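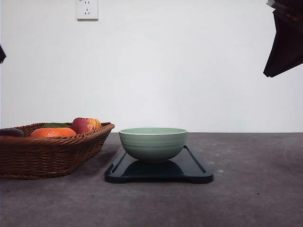 A basket, a tray and a bowl at the Cutow test bench, with the gripper overhead.

214 shares | 18 comments

Kitchen robots get a rulebook of their own

March 10, 2023 — People who teach robots to handle everyday household things now have a shared set of bench rules to work from, and the early response has been wonderful to see. Cutow published its good practice guide for tabletop handling this week, and it is free for any lab or workshop to use.

The guide has 32 rules on 18 pages, written in words a new hire can follow on day one. It covers where the arm should wait between tasks, how people and machines share a table, how a stop is called, and how a bench is set up so that another team can repeat the same test somewhere else. That last part is the one people have been asking for!

"We all had our own habits, and some of them were pretty good, but they lived in people's heads," said Salma El-Sayed, who led the writing. "Now a team at Kovport can read one page and set up the way we do."

Kovport tried a draft in January, along with a smaller group at Zamen. Both sent back long lists of notes, and El-Sayed says nearly every page changed as a result. The rule on calling a stop was rewritten four times.

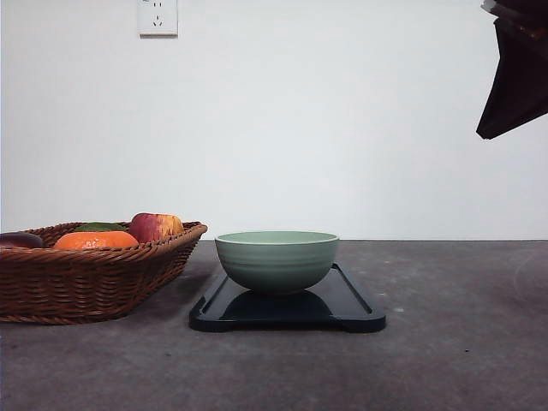 The section on bench setup is the longest, and it is a pleasure to read. It asks teams to use ordinary objects from real kitchens, to write down where each one stands before a run, and to keep the arm's waiting spot high and off to one side. A gripper held above the table and well to the right of the bowl, for instance, leaves open space over the dish. The guide also asks teams to note shiny surfaces, such as a glossy tray that shows a reflection of whatever stands on it, so that anyone comparing results knows what the cameras had to deal with.

Sheldon Grewal, who trains new operators at Kovport, is already using the guide in his classes. "I used to spend the first 5 days just on bench manners," he said. "I handed this out and we were talking about grasping by lunch. I love it."

A second part, on handling food that bruises easily, is in the works. Meriem Farouk is collecting comments for it and would like to hear from small workshops as well as big labs — the more kitchens, the better.

18 comments | Share this story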